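Back room sort-out, the yellow shelves

Posted in a hurry before lunch, sorry. More when I get a minute.

Background for anyone new. We took on the back room in August, moved the Dasier parts over from the old unit, and everything went onto whatever shelf was nearest the door. Not a system. The stock sheet ran to 607 lines and I'd say a good third of it was the same thing written twice with different spelling. We are now down to 185. Much better. Still not right.

Yellow boards are staying, by the way. Somebody asked if we'd go for plain ones. No. Bright is good, you spot a dropped screw straight away, and they wipe down with a damp cloth.

Small stuff first. Tubes, caps, brackets, all the fiddly bits that used to live in one big bag.

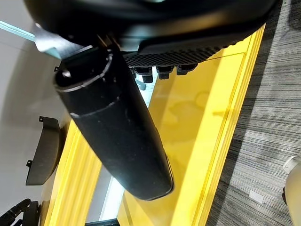

Anything long and thin gets its own spot from now on. Please don't stand them on end in the corner, they roll off behind the bench and then I'm on my knees with a torch. Onyekachi has cut some dividers but they came out 53 mm too long so they're going back to be trimmed. His tape measure, he says. Hm.

Labels are printed, not stuck on yet. The Ralent printer does one at a time and then has a think about it.

Black mouldings next. These took most of the morning. They don't stack, tried it, they slide. Side by side along the top board seems the way to go, with a bin on the floor for the overflow.

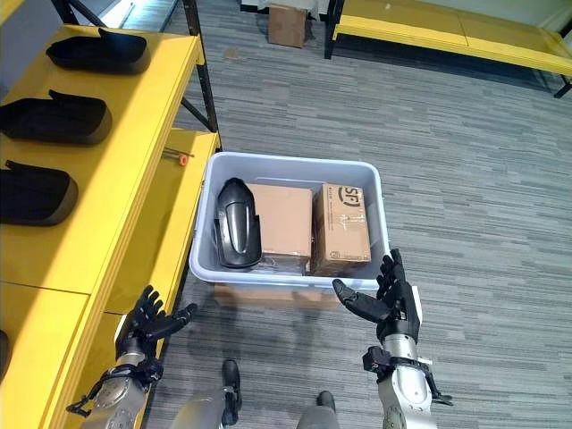 Bins: keep them off the walkway when you've finished please. I've ordered more from Tamuno, same grey, same size, so they'll nest when empty. If you take something out of a bin put it back in the same bin. I know. But it needs saying.

Cardboard can go flat by the back door once it's empty. Check inside first, I found a full set of fixings in the recyling last time and was not best pleased.

Carpet needs a hoover before the next lot comes in. Binta has the good one at her end, will ask.

Last bit, the top boards and the things with leads on. Devices up high, cases next to them, so the pair stay together and we're not hunting for one half of it.

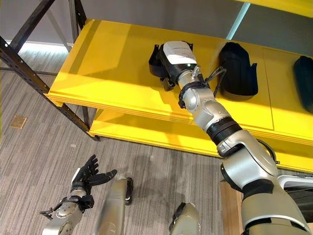
Leads are the next job. About 166 of them in the drawer, going by the old sheet, and I refuse to believe we need more than a handful. Anything with no plug on the end is going. If you're precious about a particular one come and claim it and put a tag on it with your name, there's a roll of tags on the windowsill in the kitchen.

Still to do: labels on, dividers trimmed, second bench cleared so we can pack on it, lower shelves wiped. Also the shelf nearest the door has a slight wobbel, bolts want nipping up. Onyekachi has the spanner.

More pictures once the labels are up. Any mistakes on the stock sheet, tell Binta and she'll change it at her end, don't write on the printed copy.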